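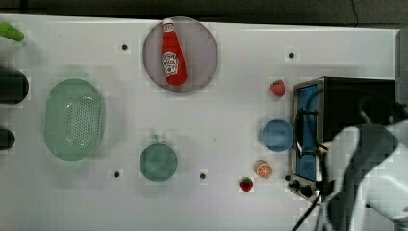
Wednesday, kitchen table, second pass

OK, picking up where I left off before lunch. The white table is the kitchen table now and I'm going to stop calling it the bench in here, it only confuses Ghassan Issa when he reads back through these notes.

Layout as it stands: plate near the top center with the ketchup lying across it, the big pale green colander over on the left with its long side running up and down, the little teal bowl in the lower half of the table. Toaster oven on the right. I like this a lot better than the Trolau layout, where everything sat in a row like a store shelf and you couldn't imagine anyone making lunch there.

Things I want to remember about the objects:

Colander. Big, oval, see-through enough that the table shows in it. It eats up most of the left half and I keep going back and forth on that. Ghassan wants the smaller one from the Sisetti box. I tried that one for ten minutes and it looked lost! The big one stays until somebody gives me a better argument.

Bowl. Too close in color to the colander for my taste. The bowl is darker and bluer, so you can tell them apart fine up close, but from the doorway they sort of run together (I walked out and checked, twice). If we get another bowl I'd vote for yellow, or anything that isn't green.

Plate. The mauve-gray one, 189 g on the little scale. Nice low rim. It's the only one of the plates I'd happily eat off, and I'm a bit sad it's stuck in here with us.

Ketchup. Lying down on the plate for now. I know, nobody stores ketchup like that, but the plate was the agreed spot in the Jistirard list and I'm sticking to the list for this pass. Standing up next to the plate is what I'd like to try after that.

The green vegetable is up in the left corner. It needs a proper name on the sheet. I've written "pepper" and Ghassan has written "cucumber" and at some point one of us has to give in – I can be talked around for a coffee.

Left edge in general is too crowded. There are a couple of dark things down that side as well, right out at the edge, and I'd like to bring them in by a hand's width or move them to the shelf. With the colander that size there isn't much room to bring them in to, so it's probably the shelf.

Small annoyance: the black holes in the tabletop. Crumbs get in them. I spent a good while this morning with a toothpick after the toast business and I'm not doing that again, so no real bread on this table please. Wipe toward the front edge and keep the cloth nearly dry.

Sheet numbers, so I don't lose them: this layout is 56 in the binder. The Nikolaidis order came to 700 with shipping, mostly dishes, and the packing slip is clipped behind the same page. I still haven't unpacked the bottom half of that carton.

To do:
Print new labels for the shelf (the old ones are curling up)
Ask Ghassan about the spare bowl
Decide pepper or cucumber
Try the ketchup standing
Unpack the rest of the Nikolaidis carton, and save the paper, we're nearly out

4:30, stopping here. Left everything where it was on the table, so please don't tidy it before I get in.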